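Fixing Double Feeds and Missed Picks on a Cylinder Feeder Cell

Applies to: Voltavel two-arm bench cells with an inclined rack feeder, Belay cell controller
Last revised: Apr 9, 2024

A missed pick is easy to spot. The gripper closes, comes up empty, and the controller faults. A double feed is harder, because the arm may go on working with two cylinders competing for one pick position until something jams. Both faults usually start in the same place, which is the near end of the rack where the row of cylinders meets the pick area.

The steps below are the ones we use on our simulated cell before any change goes to the real one. The part is a plain cylinder with smooth sides, fed lying down, and picked by a two-finger gripper.

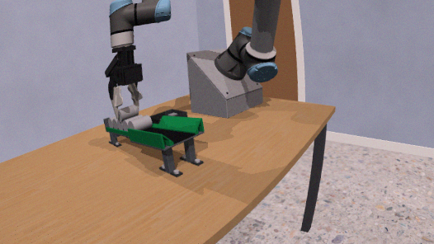
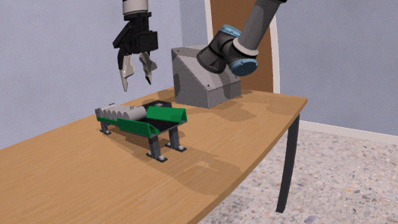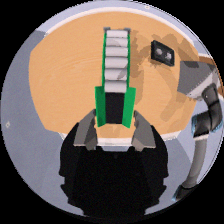 Can I clear a jammed cylinder by hand while the cell is paused?

Only after the cell has been stopped and locked out. A paused arm still has power to its motors and can move as soon as the controller gets the signal it was waiting for. Press the emergency stop, switch off the main disconnect, put your lock on it, and then reach in.

Before you start

You will need a feeler gauge, a hex key set, a clean lint-free cloth, and one cylinder that has been measured and is known to be good. Print or save the fault log first. Belay keeps the last 900 events, and a cell that is faulting on every cycle will push the useful ones off the end of the list quickly.

Note which code you have. On our setup, fault 278 means the gripper closed past its expected width, so there was no part between the fingers. A double feed has no code of its own. It shows up as a closing width that is too large, or as a torque warning on the wrist when the arm tries to lift.

Step 1: Make the cell safe

Stop the cell and lock it out as described above. If your cell has two arms, check that both are on the same disconnect. Ours were wired separately until February, and the label on the panel did not say so. Try to jog each arm from the pendant. Neither one should respond.

Step 2: Remove the jammed parts

Take out any cylinder that is resting on top of another one. Lift it straight up. Do not push it back into the row, as this can wedge the parts behind it and you will have the same jam again in a few cycles. Put the removed cylinders in a separate bin and check them later for dents or burrs.

If a cylinder is held in the gripper, use the manual release. Keep your other hand under the part — it will drop when the fingers open.

Step 3: Check the side rails

Place the known good cylinder crosswise between the rails and slide it the full length of the rack. It should move freely without twisting. Measure the clearance at the far end, the middle, and the near end. Write the numbers down.

If the clearance is larger at one end, loosen the rail screws, set the rail against the feeler gauge, and tighten again from the middle outward. A rail that is too wide lets the cylinders turn slightly, and a turned cylinder can ride up over its neighbor.

Wipe the rails and the flat pick surface. Do not oil them. We tried a light spray once and it made the double feeds worse.

Step 4: Check the pick height

Most of our missed picks came from this. The pick height had been taught with a full rack, and the last few cylinders sat a little lower than the first ones. The fingers closed above the center line of the part and squeezed it out downward.

Clear the area, remove your lock, and restore power. With the arm in slow teach mode, bring the open fingers down over a single cylinder. Stop when the finger pads are level with its center. Save this point, then repeat with the rack full and with 2 cylinders left. If the points differ by more than your gripper allows, use the lower one and check that the fingertips still clear the rack.

Step 5: Check the other arm's park position

An arm that parks too close to the feeder can trip the collision zone and stop the picking arm short. The log shows this as a motion timeout, so people tend to go looking at the gripper. Open the zone view in Belay, send both arms to their park positions, and confirm that the zones do not touch. Move the park position if they do. Shrinking the zone will also make the fault go away, but then the arms can hit each other.

Step 6: Test

Run 3 full racks at reduced speed with the gate closed. Watch the closing width on each pick. It should stay steady from the first cylinder to the last. If it does, go to normal speed and run the same test again.

If fault 278 comes back in the same spot on the rack each time, go back to Step 3. If it comes at random, check the finger pads for wear and the finger screws for play. Dillus pads have to be replaced as a pair, and the pick height has to be taught again afterward.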